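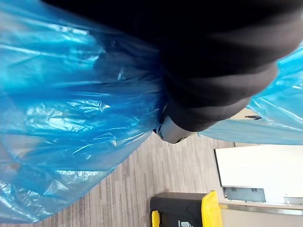

Muddy kit should never travel home in a closed bag, and if I could teach the parents of our club only one thing, it would be this one. After a rainy match the children put everything together, boots, socks, shirt, shin guards, and they pull the bag shut and forget it until the evening before the next training. By then the smell is in the fabric and it takes two or three washes to get it out. A thin blue plastic like the one in the photo, the glossy kind that crumples so easily, lets no air through where it is gathered tight, so I use such a bag only for the boots, I leave the mouth of it wide open, and I empty it the same hour we come in the door. The shirt and the socks go home in a mesh bag or in an old pillowcase.

I wash the kit for the under-12 team and the under-14 team of Vishwakarma Soccer Club. Before me it was Bimla Malhotra who did it, for many seasons, and a good part of what follows I learned from her. The rest I learned by ruining things.

Mud on shirts and shorts

Let the mud dry. I know that everybody wants to run to the sink with it, and I did too in my first year. Wet mud goes deeper when you rub it. Hang the shirt over a chair on the balcony or in the garage, and when it is dry, shake it, then brush it with a soft brush. Most of the dirt falls on the floor. What stays behind is a brown shadow, and for this I make a paste from washing powder and a little cold water, put it on with my fingers, wait half an hour and then wash as usual.

Cold water first, always. Hot water makes grass and blood stay for good.

For grass on white shorts I use white vinegar, one part to two parts of water, and an old toothbrush. You must be patient with the knees and with the side where the player slides. On our green away shorts I don't bother, you can't see it from the line anyway.

Blood from a nose or a knee: cold water and plain hand soap, as soon as possible. If the shirt has already dried with it, soak it overnight in cold salted water.

Never mix the vinegar with bleach, and do not keep the two bottles next to each other if there are children who help you. I don't use bleach on kit at all. It makes the white yellow after some time, and it weakens the elastic.

Numbers and badges

Turn every shirt inside out before it goes in the machine. The numbers are pressed on with heat and they come off with heat, so wash at low temperature and never use the dryer. I lost the number 8 of a nearly new shirt in a dryer in February, and it came out folded on itself like a pancake. To replace it costs more than you think, and the new one was a slightly different white.

If a corner of a number lifts, you can save it. Put the shirt flat on the ironing board, cover the number with baking paper, and press with a warm iron, no steam, for ten seconds. Press down, do not slide. Let it cool completely before you touch it. If it lifts again, it is better to take it to the shop where it was printed.

Fabric softener is bad for sports shirts. It leaves a film on the fabric and then the sweat stays on the player. It also holds the smell. I had used it for years for our own clothes and could not understand why my son's training top smelled bad again after ten minutes of warming up.

When the smell is already there

Soak the kit for one hour in a basin with cold water and 500 ml of white vinegar. Then wash normally. The vinegar smell goes away with the rinse. For the really bad cases (goalkeeper padding, I am looking at you) I do it twice.

Nisha Dixit, whose daughter plays left back, swears by a sports detergent with the name Povo. I tried one bottle. It smells nice and it washes well, but for a whole team it becomes expensive, so I keep it for the goalkeeper shirt and use the cheap powder for the others. Use less powder than the box says. Too much of it does not rinse out, and the shirts get stiff under the arms.

Boots

Knock the boots together outside, sole to sole, before the mud gets hard. With shirts you wait, with boots you do not. Take out the laces and the insoles. The laces can go in the washing machine inside a sock with a knot in it. The insoles I wash by hand with dish soap and dry separately, standing up.

Clean the upper part with a damp cloth. For the sole, an old dish brush is good, and for the dirt around the studs I use the handle of a wooden spoon, which does not scratch. Do not put the boots under the running tap, and please not in the machine. The glue does not like it. I did it once with a pair that was a birthday present, and the front of the left one opened like a mouth.

Fill them with newspaper and change the paper after an hour, then again before bed. Don't stand them on the radiator or in front of the heater. Leather gets hard and cracks, and the synthetic ones lose their shape. A shelf in a room with some air is enough – it only takes longer.

If they are real leather, put a little leather cream on them every few weeks. Small amount, soft cloth, and wipe off what the leather doesn't take.

Screw-in studs: take them out at the end of the season, clean the thread with the toothbrush and put one tiny drop of oil before you screw them in again. Otherwise they rust and next year you will stand there with pliers.

Shin guards

These are forgotten by everybody and they smell the worst of all. If the sleeve comes off, wash the sleeve with the socks. The hard part you wipe with warm water and dish soap. If there is foam glued on the back, sprinkle baking soda on the foam in the evening and shake it out in the morning.

Write the name inside with a laundry marker. Kusum Solanki has two boys in the club, and she puts a colored ribbon on each pair as well, so that her boys stop fighting for them in the car. Her husband Gaurav says they now fight for the ribbons.

Goalkeeper gloves

For these you need a soft hand. The palm is latex and it dies from heat, from sun, and from lying dirty in a bag.

Rinse the gloves while they are still on your hands, in lukewarm water, and wash as if you were washing your hands, with a small drop of mild soap. Rinse until the water is clear. Then press the water out from the fingers down to the wrist. Never twist them. Hang them in the shade with the fingers up, and when they are still a little damp, put them away with the palms not touching each other, or they stick and tear when you pull them apart. I put a piece of kitchen paper between them.

Our under-14 keeper had a pair of Destier gloves, and with this washing they lasted him the whole season, including training. The pair before that he dried on the dashboard of the car, and the palm was finished very soon.

The ball and the small things

A ball should be wiped after each use and kept in the house or in a dry shed, not in the trunk in summer. If you don't play for a long time, let out a bit of the air. Before you put in the needle of the pump, wet it. A drop of silicone oil is better, but water is okay too. A dry needle pulls the valve inside, and then the ball is only good for the dog.

Training bibs can be washed all together in one big net. Close the net with a rubber band. I count them before and after, we always lose one.

Captain's armband: by hand, or it will curl.

Water bottles need a bottle brush and a night with a spoon of baking soda. Leave the lids off when they dry. If you see black dots in the mouthpiece, throw the bottle away.

Where to dry everything

We have a small apartment and there is no garden. I bought a folding rack called Undeck, it stands over the bathtub and takes one team if you put the socks on the lowest bars. Shirts I hang on plastic hangers from the shower rail. With a window a little open, all is dry by the next afternoon. If you have only one load to dry, a towel helps: roll the wet shirt in it, press with your knees, and hang it after.

Divina Mercado, who washes for the girls' team, dries hers on a line in the garage and keeps the door open a hand's width. She says to peg the shirts at the bottom hem, upside down, so there are no marks on the shoulders. I have tried it and it is true.

Fold only when fully dry, number side up, and put the shirts in the bag in order from the highest number to the lowest. Then number 1 is on top, and the goalkeeper, who needs the most time for dressing, gets his first.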